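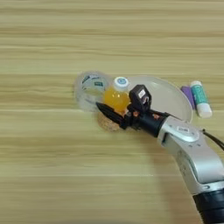

Fig. 1. A roll of clear tape on the worktable.

Streaming Sticks and the Small Investor: Term Project Report
Clutotico Business School, submitted 17/10/2026

Our group spent most of this term (and a good many late evenings) following two makers of streaming sticks, Mokari and Cutine, to see whether cheap hardware can ever pay its own way. We all came in as fans of one gadget or the other, so the arguments were lively!

Mokari sells its stick for $50 and makes 7 percent on each one, which sounds thin until you read how much it earns later from ads on the home screen. Cutine charges $100, keeps 9 percent, and runs hardly any ads at all. We had expected Cutine to look like the safer company, and on paper it does, but its sales lean very heavily on the holidays, and a slow November would hurt it badly.

We built our price model in Miranda, the spreadsheet tool the school gives us, and it took us far longer than we'd planned to get the ad income to line up with the yearly reports. Our second version is the one used in the tables. Given another term, we would love to look at returns and repairs, which neither company reports separately.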